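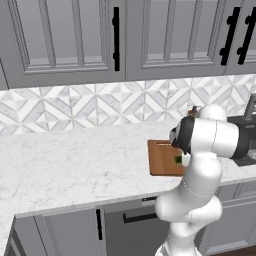
A wooden cutting board held at an angle over a marble counter. Computer rendering.

Stop the clock for goal kicks and leave the rest alone

By Eldana Wako
June 21, 2021

The Skerkine League will vote this summer on whether to replace the running clock with a stopped one. The proposal would have the timekeeper halt the clock whenever the ball is out of play, and would cut each half to 30 minutes to compensate. I think the proposal is aimed at a real problem and is too wide. A narrower rule would recover most of the lost time at a fraction of the cost.

The problem first. Under the present rules the referee keeps time on the field and adds an allowance at the end of each half. The allowance covers substitutions, injuries, cautions and deliberate delay. In practice referees in this league add time for the first two and very little for the others. A goalkeeper who takes 25 seconds over a goal kick in the 80th minute loses nothing by it. At worst he is shown a yellow card, and a yellow card late in a match is cheap.

Chaltu Tilahun, who keeps match records for Nida, timed 1,601 restarts over the season that ended in May. Of these, 481 were goal kicks and 432 were free kicks in the defending team's own half. Her log gives the score at each restart, so delay can be compared between teams that were leading and teams that were not. Leading teams were slower at goal kicks by a wide margin, and the margin grew after the 70th minute. At throw-ins the difference was small. At corners it ran the other way for much of the match, which is what one would expect, as leading teams often take them short and quickly to keep possession.

A full stopped clock treats all of these alike. It requires a trained timekeeper at every match with a view of the whole field and a signal to the referee that both benches can follow. Wovotthorpe has no scoreboard. Ayele has one, on the far side, and it cannot be paused without resetting. The league would have to pay for equipment at several grounds and for an extra official at all of them, and it has not said where the money would come from.

There is also the effect on play. Soccer has few planned breaks, and fitness matters because recovery is limited. If the clock is stopped at every throw-in, no one has a reason to take one quickly except to catch opponents out of position. Slow restarts would no longer shorten the game, but they would make the afternoon longer, and tired teams would use them to rest. Supporters of the change say the referee could still punish this with cards. He can do that now, and he seldom does.

My alternative is as follows. The referee stops his own watch when the ball goes out for a goal kick and starts it again when the kick is taken. He does the same for any substitution or injury, as most referees already do. Everything else stays on the running clock. Halves remain 45 minutes. No new official is needed, and no scoreboard.

Two objections deserve an answer. The first is that matches would get longer. They would, by several minutes in some cases, and fixtures on shared fields would need a larger gap between kickoffs. I would accept that. Once goalkeepers learn that delay gains them nothing, I expect a good part of the extra time to disappear, although one season of records cannot show it.

The second objection is that delay would move elsewhere, to free kicks above all. This is the stronger point. The 432 defensive free kicks in the Nida log show a pattern similar to goal kicks – weaker, but present. I have left them out because many follow a foul that needs the referee's attention, and a referee who is speaking to a player and moving a wall back should not also have to manage a watch. If the records for next season show the delay moving there, the rule can be extended by a single clause.

The log covers matches involving one club, and Nida spent much of the season behind, so leading opponents are overrepresented in it. Other clubs should keep the same record before anyone treats the figures as settled. The league could require this at no expense by adding a column to the match sheet.

What the league should not do is buy clocks on the strength of the current draft. The vote could be limited to a one-season trial of the goal-kick rule in the second division, where fields are not shared and the later finish would inconvenience few people. Clubs that still prefer the full stopped clock would lose a year by waiting, and they would have better numbers to argue from when the question came back.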